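Teleop demos in a kitchen - wrist view useless while driving between stations?
Forum: Manipulation and Teaching > Data and Demonstrations

bracketfern
Posts: 290
Posted 2018-02-05

We are collecting demonstrations for cloth tasks in a kitchen. One operator, two hand controllers, arms on a wheeled base. The task list is short: pick up a towel, carry it, hang it over the faucet, let go, back off. The operator sees the head view on a monitor and the wrist views in two smaller windows beside it.

My problem is the part between the counter and the sink. When the base turns and the arm swings with it, the wrist view goes to mush. A typical one:

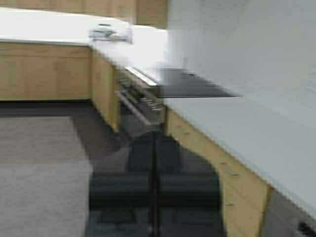 Wael Naciri wants to drop everything like that before training and keep only the stretches where the base is parked. I would like to keep them. Has anyone compared the two?

shimstock_9
Posts: 699

We compared it on the Horkow base last December. We cut the driving out and trained on the parked parts only. The policy was fine at the sink as long as somebody parked it by hand. If it arrived on its own it stopped short or came in at a bad angle and had no idea how to recover. Keep the driving.

Is your exposure fixed or automatic? Indoors with overhead lights and white counters you should be able to get it a lot shorter than the default. Do that first and then decide what to throw away.

Wael Naciri
Posts: 10

I'm the one who wants to drop it, so I should speak for myself. I don't want to lose the driving. I want to lose the wrist stream during the driving and keep the head stream. The wrist has nothing to say at that point. The arm should be tucked and the head should be doing the looking. If we feed both in, the network has to learn to ignore one of them, and we don't have the episodes to teach it that.

shimstock_9
Posts: 699

That's a different thing and I don't object to it as much. But then you have a stream that is there half the time, and you need a rule for when it comes back. Who sets the rule? If it's base speed, fine. If it's the operator pressing a button, they will forget.

bracketfern
Posts: 290

Exposure is automatic. I'll fix it and report back. Base speed is logged so a rule on that is easy.

The other half of the question is the release. This is where most of our bad episodes come from, and it's a driving-by-hand problem more than a camera problem. The operator gets the cloth over the spout, opens the fingers, and pulls straight back, and one corner of the cloth comes along with the finger. On the monitor you can't judge the depth well enough to see whether the cloth is clear. Head view at the sink, fingers still closed: 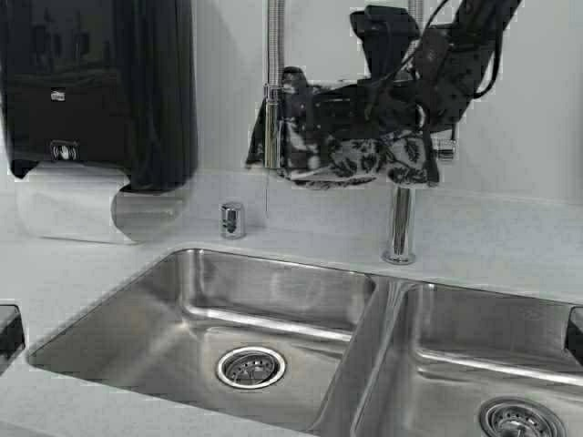 With the arm coming in from above like that, the operator has to lower a little before opening so the weight of the cloth is on the faucet and off the fingers. Our newer people skip the lowering. They open at the height they arrived at and the cloth slides. I have been marking those episodes as failed, but the first part of them is good, and I hate throwing out a clean approach over a bad last second.

Also, the Genen controllers have a trigger that maps straight to finger width. I suspect a slower mapping near fully closed would help. Has anyone tried that?

Bláthnaid Ó Ceallaigh
Posts: 8

Yes, on the same controllers. We made the first part of the trigger travel slow and left the rest alone. Operators complained for a day and then stopped mentioning it. Dropped cloths went down but I didn't keep proper numbers so take that for what it's worth.

On the failed episodes, split them. Cut at the moment the fingers start to open, keep what comes before, label it as an approach. Don't use the cut piece to teach anything about release.

odd_gasket

Disagree with splitting. If you cut before the release you end up with far more approach than release, and the policy gets very good at hovering over the faucet holding a towel. We had exactly that. It would sit there until the timeout. Redo the whole episode. They're short.

Bláthnaid Ó Ceallaigh
Posts: 8

You can weight the sampling. We did and had no hovering.

odd_gasket

You can, but then you are tuning a weight when you could be collecting. With one operator and a towel I would collect.

Wael Naciri
Posts: 10

Has anyone here skipped the controllers and moved the arm by hand for the release only? Our arms have a free-drive mode. You'd feel the cloth catch, and over the controllers you feel nothing.

shimstock_9
Posts: 699

We did that on the Zundeleo arm. The motion is better. The trouble is that you're standing at the sink with your hands all over the head view, and the policy never sees that at run time. You can record the joint path by hand and play it back with nobody there, but the cloth doesn't fall the same way twice, so the playback misses up to a third of the time. Usable if you check each one. I went back to the controllers.

bracketfern
Posts: 290

OK. Plan is fixed exposure first, then the slow trigger, and the wrist stream masked on base speed in one copy of the set and left in for the other. I'm going to redo the bad releases in full for now. The Odukoya monitor stand is getting moved too - the operator has been leaning to see the wrist windows.

odd_gasket

Put the wrist windows under the head view instead of beside it. Less eye travel at the release.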